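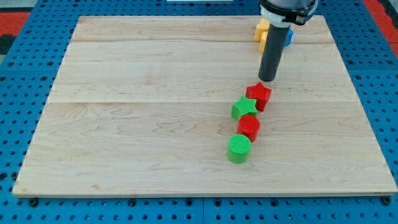

Four coloured plastic shape blocks on a maple board.

Dwell time is a prescription, so write it down like one

Most eye gaze systems leave the supplier with dwell set to a default. Dwell is the period the user's gaze must rest on a cell before the software treats it as a selection. On the Rerkora tablets our service has issued since February the default is 0.8 seconds. On the older Nokon units it is 1.2. Neither figure was derived from the person sitting in front of the device, and in my view neither should survive the first appointment.

I reviewed the settings files for 55 eye gaze users on our regional caseload. In 37 of them the dwell value was still the factory one. Some of those users may be well served by it. The clinical notes do not allow me to say, as only 2 of the 37 files record that any other value was tried. An untested default and a tested value that happens to match the default look identical on the settings page. They are different things and the record should distinguish them.

The usual defence is that dwell is easily changed. It is, for a person who can reach the settings menu, knows that the menu exists and understands which of eleven sliders is responsible for the trouble. The menu on the Rerkora sits behind a carer passcode. The user, who is the only person with direct knowledge of how the selection feels, is the one person locked out of it. I understand why the passcode was added. Accidental changes to calibration can disable a device for a weekend. But dwell could be separated from calibration and placed on an ordinary page, with an upper and lower limit fixed by the clinician, and the risk would be small.

There is also a habit in our profession of treating short dwell as progress. Reports say that a client has "moved down" to 0.6 seconds, as though the number were a grade. Shorter dwell raises the potential selection rate. It also raises the rate of unintended selections, and each of those costs a correction: find the delete cell, dwell on it, find the intended cell again, dwell on that. On a grid of 92 cells, with the delete cell in a top corner, the travel alone can use up the saving from several correct selections. A user with good fixation and a well-learned layout may come out ahead. A user with nystagmus, fatigue or a poor head position late in the day may not.

The measure that matters is corrected output over a realistic period. By realistic I mean a period long enough to include fatigue – twenty minutes at minimum – and a task the user would choose. Copying a sentence from a card is convenient for the assessor and tells us little. Composing a message to a sister, with all the backtracking that involves, tells us a good deal more. Most current software already logs selections and deletions with time stamps. The data are there and we rarely export them.

Horácio Cunha, who uses a gaze system for work and for most conversation, put the case to me more bluntly than I would. He keeps three dwell values: one for the morning, a longer one after lunch and a very long one for anything involving his bank. He arrived at them himself after a support worker gave him the passcode, against the policy of the agency that employed her. He had been on the factory setting for two years before that. His view is that fast dwell is for chatting and slow dwell is for anything you cannot take back. I have not seen this stated in any of the training materials I have been given, and I think it is correct.

It follows that a single global value is the wrong design. Dwell ought to be adjustable by page and by cell. The Van Loon software has allowed this for some years, although the control is three levels deep and the value reverts when the page set is updated. An emergency call cell should have a different dwell from a letter cell, and the direction of the difference is not obvious. Make it too short and the alarm is triggered by a glance, after which people stop responding to it. Make it too long and it cannot be used by someone in distress whose gaze will not hold still. That is a decision to be made with the user and then written down with the reasons.

I am aware of the counter-argument on workload. Clinicians in our region cover long distances, and an appointment at Lelwood is half a day with the drive. Asking for a structured dwell trial at every issue adds time to visits that already run over. My answer is that a minimal trial is short. Three values, one task, the software's own log, one line in the notes for each. The follow-up can be done remotely, provided the device is set to share its log, and the consent form for that can go out with the mounting paperwork. Against this should be set the cost of abandonment. A device that selects the wrong thing all day goes back in the cupboard, and we then pay for a reassessment.

Funding bodies could settle the matter fairly easily. The application form already asks for screen size, mount type, wheelchair model and the colour of the case. It does not ask for an access setting of any sort. Adding a field for dwell, with a second field for the values tried, would change practice faster than any amount of in-service training, this essay included. Suppliers would also have some reason to bring the control out from behind the passcode if clinicians were required to report on it.

Two smaller points. Dwell should be reviewed after any change of glasses, seating or medication, and the review date should be on the same sheet as the mount settings. And the visual feedback during dwell, whether a shrinking dot or a filling clock, alters where people look and so alters the value they can tolerate. Change one and you should test the other again. I have made that mistake myself – I swapped the dot for the clock on a client's device, left the dwell as it was, and received a polite email a week later composed almost entirely of the letter R.

Related articles
Switch mounting on tilt-in-space chairs
Who holds the passcode?
Grid size and visual crowding: a second look
Reading a selection log
Remote follow-up for rural clients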